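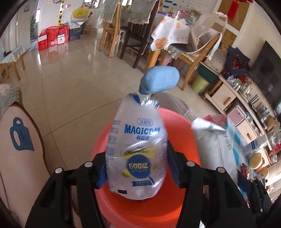 Pidlow Round Basin - Orange-Red, Large

Home > Household > Basins and Tubs > Pidlow Round Basin

In stock. Ships from the Acheampong warehouse, next working day if you order before lunch.

Big round plastic basin. Stands on the floor, takes whatever you chuck at it. Washing up, hand washing, socks, empties, muddy boots, the bits from under the sofa. Orange-red colour as per the photo - glows a lot brighter inside when the light gets in. If you wanted a quiet terracotta this isn't it.

Quick details

Shape: round, curved rim all the way round
Material: plastic
Colour: orange-red (also grey, also mint, see below)
Weight: 700 g empty
Maker: Pidlow
Sold by: Vetesar Household
Guarantee: 2 years against splitting, normal home use
Dishwasher: no, too big for most of them anyway
Stacks: yes, same size only

What people use it for

Mostly three jobs going by the emails we get. Hand wash, recycling and general floor mess.

Hand wash - fill it half way, not to the top. A full one is heavy and will slop when you lift it. Woollens fine, jumpers fine, lace and crochet pieces fine as the inside is smooth and nothing catches. Bath towels, one at a time. Duvet covers, no. Use the bath.

Recycling - stick it by the kitchen cabinet and drop the empties in as you go. Squash drinks bottles first, you get a lot more in. Cartons flatten better if you open both ends. Anything that had yoghurt drink or milk in wants a rinse before it goes in, or the basin will need one too. Carrier bags and wrappers, keep seperate, most councils won't take them in with the bottles.

Floor mess - the sort out. Everything off the floor and into the basin, then carry the basin round the house putting things back where they live. Works well with toys and odd socks. Wide enough at the top to see what's in there without tipping it out.

Also bought for: paddling (dolls), apple bobbing, potting up, soaking feet, ice and cans at a barbecue, rinsing veg from the allotment, catching drips. One customer keeps knitting in hers next to the armchair.

Please don't use for: boiling water straight off the hob, paint stripper, bleach left in overnight, standing on to reach a cupboard. It is not a step. We have had returns.

Size - please measure

It's a large. Will it fit your sink? Probably not. It's a floor basin. If you want one for the sink you need the Pidlow Square Bowl, on the washing up page. Measure the gap between chair and cabinet or wherever it's going to stand before you order. Most of the returns we get are "bigger than I thought", and we do refund but you pay the postage back.

Colours

Orange-red - in stock
Grey - in stock, low
Mint - out until September

Colours vary a bit between batches. Two ordered together should match, two ordered a year apart might not. If it matters say so in the order notes and we'll pick from the same stack.

Looking after it

Warm water, washing up liquid, soft cloth. Dry it before you stack or they grip together and you'll be there all evening. If two do get stuck - warm water on the outside one, cold in the inside one, leave for a minute, twist. Don't pull straight up.

Sticky patches from juice or sugary drinks: soak, don't scrape. No wire wool, no scouring powder. Scratches hold the dirt and then it looks grubby however much you clean.

Label glue comes off with a dab of cooking oil. Leave it on a while then wash as usual.

Sunlight - the orange-red will fade if it lives outdoors. Still works. Just paler. Hard frost isn't good for it either so bring it in for the winter.

Limescale ring - white vinegar and water, leave ten minutes, rinse. Same for all colours, shows worst on the grey.

Goes with

Isar drying mat - folds up, fits in the basin when not in use
Isar peg bag - cotton, hook or drawstring
Pidlow Square Bowl - the sink one
Isar long gloves - to the elbow, medium or large

Buy the basin and the drying mat together and we take the postage off. Comes off at the checkout, no code.

Delivery

Basins are bulky and go by van, not post. One basin costs the same to send as four, so if a neighbour wants one, order together. We pack them stacked with card in between and a single band round the lot. No big outer box unless you ask, so tell us if it's a present as the colour will be on show.

If nobody's in the driver will leave it in a porch or behind a bin. It won't hurt it. Might be worth weighing it down in the wind though, we had one go over a hedge.

Highlands, islands and Northern Ireland take longer and cost a bit more, shown at the basket before you pay.

Trade and schools

Yes we do bulk. Price breaks at 500 and 1000, any mix of colours. Nurseries, launderettes, charity shops, camp sites. Lead time depends on what's on the floor that week so get in touch before you promise them to anyone. Small quantities for playgroups, just order as normal and put the name of the group in the notes.

Trade enquiries to Tracey Holroyd, mornings best. Email gets a quicker answer than the phone.

Questions we get

Has it got handles?
No handle on any of the large ones. You lift by the rim. Both hands when it's full please.

Does it smell?
A bit of new plastic for the first day or two. Wash it and leave it by an open window.

Can I mop out of it?
You can. There's no wringer and a bucket is easier.

Is there a lid?
No lid. Had one years ago, nobody bought it. A tea tray does the job if you need to keep the cat out.

Will it take a full load of washing from the machine?
Wet, from a normal sized machine, yes, just. Carry it close to you. Dry and fluffy it'll be heaped over the top.

Food safe?
Fine for rinsing veg and salad. Not for storing food in, and not if you've been doing boots in it. Keep one for each, different colours helps.

Returns

Unused, thirty days, stack label still on. Split or cracked under guarantee, send us a photo of the split and your order number, no need to post the whole thing back. Cut it up and recycle it if your council takes hard plastics.

Faded isn't covered. Stood on isn't covered. Lost over a hedge, sorry, also not.

Page updated 12/9/19. Prices include VAT. Mint date may change, we'll put it up here when we know more. To get an email when it's back, use the box by the colour list and pick mint.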